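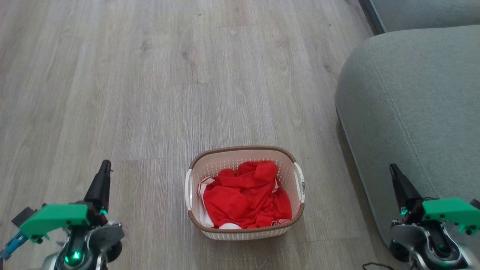
Laundry basket handle creaking, rim lifting - Grana basket

Filed under: Home & Laundry > Storage > Solved

Brown rim pops up at one short end when the basket is carried full. Handle creaks on that side. No cracks found.

Tried: pressed the rim back by hand, lifted again after 3 loads.
Result: rim holds with light clothes, lifts with towels.

Fix: replacement rim from Swanson, Stadville. Closed in June.

58 found this helpful | 3 comments

Contact Support | Back to top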